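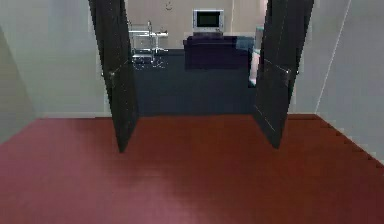

Hallway with the double doors open

Home | About Us | Research | Fees | Archive | Contact

Print this page | E-mail this page

About Florkeo

Florkeo reads the fine print on structured notes, annuity-like products and income funds sold to ordinary savers, and writes down what it finds. We sell reports. We don't sell notes, we don't manage money, and we have no opinion on where the market will be next April.

We started because of a product called Ravura Income Builder. The brochure promised bond-like safety with stock-like returns, a phrase that ought to make anyone put the brochure down. The payout depended on three indexes, and on the worst of the three at that. If the worst one fell far enough, the buyer took the loss in full. This was explained on a page most buyers never got to, in a paragraph that used the word "enhanced" twice. We wrote it up, sent it to people who had asked us about it, and were asked to look at another one, and then another.

As of Apr 21, 2022 we have reviewed 329 products. We would recommend very few of them to a relative.

What we look at

We read the full offering document, including the pricing supplement. We work out what a buyer of a 1000 dollar note is paying for the bond part, what goes to the option part, and what is left over for the people in between. The last number is usually the one missing from the brochure. Issuers do publish an estimated value, and we use it, but it comes from the issuer's own model and we treat it that way.

Then we ask what happens if the buyer wants out early. "Daily liquidity under normal market conditions" means a buyer may be found on days when you don't much need one. We look for any record of what holders were really paid when they sold before maturity. Often there isn't one, and the report says so.

We don't give stars. A company that pays to print its stars on a poster has a way of becoming friends with the company that hands them out, and we'd like to avoid finding out how strong our characters are.
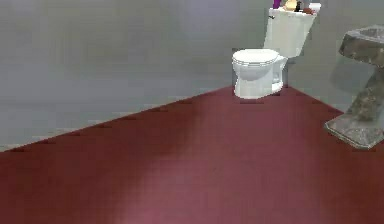
Bathroom: dark red floor, pale gray wall

How we are paid

Subscribers pay us a flat yearly fee. There are 1524 of them, mostly savers, plus a number of small advisers who would like to know what their own suppliers are sending them. No issuer, broker or fund company pays us anything. We don't take advertising or referral fees, and we don't run sponsored webinars.

That doesn't make us free of bias. People subscribe to us in part because they enjoy seeing a bad product taken apart, and we know a harsh report gets passed around more than a mild one. You should read us with that in mind. Each report has the worksheet attached so you can check the math, and some readers do. They have found mistakes. The corrections are in the archive under the date of the original report, with the old figure left in.

About backtests

We get more mail on this than on anything else. Nearly every product we see arrives with a chart showing how well it would have done over the past so many years. We have yet to be sent a chart of one that would have done badly. The index behind it was often put together shortly before launch by someone who could see all of that history. We leave these charts out of our reports. One issuer, Arkance, told us this was unfair to its Bragança series of notes, and we printed its letter in full. We still left the chart out.

Who works here

There are 9 of us. Most came from the selling side - bank desks, fund marketing, one insurance back office - and know how the sentences get written. Staff may not own any product we have reviewed or expect to review. They can own plain government bonds, broad index funds and houses.

What we can't do for you

We can't tell you whether to buy. We don't know your debts, your age or how you sleep when prices drop. If a salesperson says Florkeo "approved" a product, please send us the message, as we don't approve anything. We also can't get your money back. If you think you were misled, start with the firm's complaints office in writing and keep copies, then go to the regulator.

Products we haven't covered can be suggested through the contact page. Attach the offering document if you have it. The brochure alone isn't much use to us.

Contact | Terms of use | Privacy
© Florkeo. All rights reserved.
Back to top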